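Visit report: the open day at Mesta, Grusivstead
2022-08-28

Mesta rents two floors of a former printing works at Grusivstead and opens them to visitors twice a year, the other date being in January. I went with a narrow question. A care provider I do some work for wants to know whether any chore now done by its domestic staff – clearing tables, laying them, putting things back on shelves – could be given to a machine within the life of its next equipment contract. I was not asked about floor cleaning, which is a separate market and a more settled one.

Getting in

The entrance is on the canal side and is badly signed. Visitors were given a badge and a sheet of rules, of which the only one enforced was the line painted on the floor in front of each cell. Groups went up by the goods lift. The talks ran late from the first one, and I missed the session on grippers as a result. The slides were promised by email and have not come.

Wojciech Dudek led our group. He is responsible for the cells on the upper floor and was willing to be interrupted, which made up for the timetable.

Lower floor: shop work

The lower floor deals with stockrooms and packing benches. The main exhibit was Devadiga, a single arm on a column which takes boxed goods from a tote and sets them on a shelf with the label outward. It did this steadily while we were there. The boxes were all rigid cartons from a set of 70 product lines which the machine has been set up to handle. A new line has to be weighed, measured and entered before it can be used, and a member of staff does that by hand at a separate bench.

I asked what happens with bagged goods, such as dried pulses or pet food. These are excluded. Blister packs on pegs are excluded as well. Somebody else in the group asked about damaged cartons and was told that the machine is meant to reject them to a side tray, where a person looks at them. The side tray had four cartons in it. I could see nothing wrong with two of them.

Speed was hard to judge. By my watch a carton took between nine and fourteen seconds, and the longer times were those where the carton had to be turned. A shop worker would be faster by a wide margin over a short spell. The argument made for Devadiga is that it can run overnight, and for a large stockroom with uniform goods I find that argument reasonable. For a corner shop I do not. The column needs a clear floor area of two metres by two, and the aisles in most small shops I know would not give it that.

There was also a folding bench for towels, switched off, with a notice saying that a part was on order.

Upper floor: household work

The upper floor was the reason for my visit. The cells here are used for tidying and table work with ordinary household things, mostly with pairs of arms. Dudek's view is that one arm can do less than half of what people want done in a kitchen, as so much of it involves holding one thing and moving another. I had not thought of it in those terms, but having gone home and watched myself put away the shopping I think he is right.

Each cell is given a new arrangement of objects every session. The arrangement is made by whoever is on shift, from a store cupboard, and the instruction to them is to avoid making it neat. The things come from charity shops, the staff's own homes and the canteen. Dudek said that when the objects were chosen by engineers they were nearly all cups and blocks, and the results looked better than they should have. Soft things, shiny things and things with awkward outlines were brought in on purpose.

The third cell along had both arms reaching in over a mixture of this sort: a pair of gray cushions, two closed laptops, a donut on an orange plate, a yellow goblet standing on its rim and a scrolled metal stand.
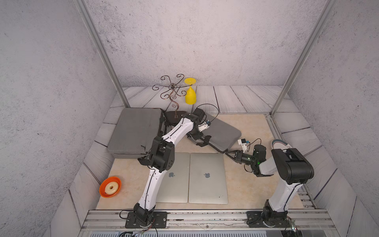 Notes on the objects

My notes from that cell, tidied up and filled out with what Dudek told us:

The goblet. An upside-down goblet is a fair test. The wide part that a gripper might expect to find at the bottom is at the top, and if the goblet is to be put away the right way up it has to be turned over as well as lifted. Turning in the hand is poor on every two-finger gripper I have seen. The usual method is to pass the object from one arm to the other. Mesta reckons to manage the handover on about 88 per cent of tries with plain tumblers. There was no figure for stemmed shapes, and I asked twice.

The laptops. Flat, closed and lying on a flat surface, these are among the harder things to pick up. A person gets a fingertip under the edge or slides the machine to the side of the table. A gripper can slide it too, if the surface allows and if there is an edge to slide it to. Having two side by side makes matters worse, as moving one may push the other.

The donut. Glaze marks the gripper pads, and the pads then mark everything else. The approved method is to carry the plate and leave the food alone. That is also how most people would do it, so I do not count it as a failing, but a carer clearing a tray will often move food between plates and that job is not on offer.

The cushions. Easy to grip, awkward to place. A cushion taken by one corner swings and may knock over whatever is near it. The planning software treats a folded cushion as a box, and Dudek was plain that it is nothing of the kind.

The metal stand. Curling arms on a central post give a gripper many places to catch and few to hold properly. The post is the sensible place, if it can be reached between the scrolls. Depth sensors also do badly with some metal finishes. Sławomir Jakubowski, who looks after sensing, said that he would sooner have a room full of stands like this than a single clean drinking glass.

Supervision

Much depends on how many machines one person can look after. Zofia Tomaszewski gave the only talk that dealt with it directly. In Mesta's own trials one operator covers two cells, and steps in whenever the software asks for help or stops without asking. She put up a log from one shift. The interventions were bunched at the start, when the arrangement was new, and again after lunch, when the operator had moved the lamps. A change in lighting ought not to matter by now, and she said as much.

For a care home the sum is simple. If one member of staff has to stay within reach of two machines, and that person could clear the same tables unaided in less time, then nothing has been saved. The number would need to be a good deal higher than two before I could put it in front of a finance manager.

Her second point was about resets. In a trial, a dropped spoon is picked up by the operator and put back where it started. In a dining room the spoon is under a chair. None of the fixed cells can reach the floor outside its own walls, and a trial record does not show what that would cost.

The mobile unit

Derkosine is the mobile version, a wheeled base with two arms, shown in a mock kitchen at the far end. It carried a tray from a worktop to a table, set it down a little over the edge, corrected this and withdrew. The whole took just under four minutes. A second run was stopped by the operator when the base came too close to a visitor's bag. The bag had been put down inside the painted line, so I would not hold that against the machine, although bags get put down in dining rooms too.

Tadeusz Sadowski answered questions at the end. I took down the following.

Price: not for sale. Lease terms under discussion with two pilot sites, neither named.

Washing: the arms cannot be wiped down with ordinary kitchen sanitiser. Sleeves are being tried.

Noise: acceptable. I could hold a conversation next to it without raising my voice.

Power: a working shift on one charge is the aim and has not been reached.

Safety around residents: no trial yet with anyone other than trained staff. He did not offer a date.

Waldemar Wilczyńska, who handles the pilot sites, added that the first of them will use the unit in a back kitchen only, out of hours, for stacking clean crockery. That seems to me the correct place to begin.

What I have told the client

Stockroom shelving with rigid cartons can be automated now, if the volume is there. The client does not have the volume.

Clearing and laying tables cannot be bought at present in any form that I would recommend. The arms are strong enough and exact enough. The trouble lies in mixed objects, in turning things over, in anything flat, and in the number of people needed to stand by. I would leave it out of the next contract and put in a clause allowing a trial in the crockery store, at the supplier's cost, should one be offered.

I have asked to be told about the January opening. The handover figure for stemmed shapes is the one I shall ask for again, along with a supervision log from a shift where the lamps stayed put.

Practical: there is step-free access by the goods lift, but someone has to fetch the key. The canteen closes at two. Parking on the canal side is for permit holders, and the free spaces are behind the old paper store.

Recent reports
Tray trolleys compared: braking and turning circle
A day at a linen service in January
Dishwasher racking for small kitchens
Floor-cleaning machines in corridors: second visit
Notes on door widths in older buildings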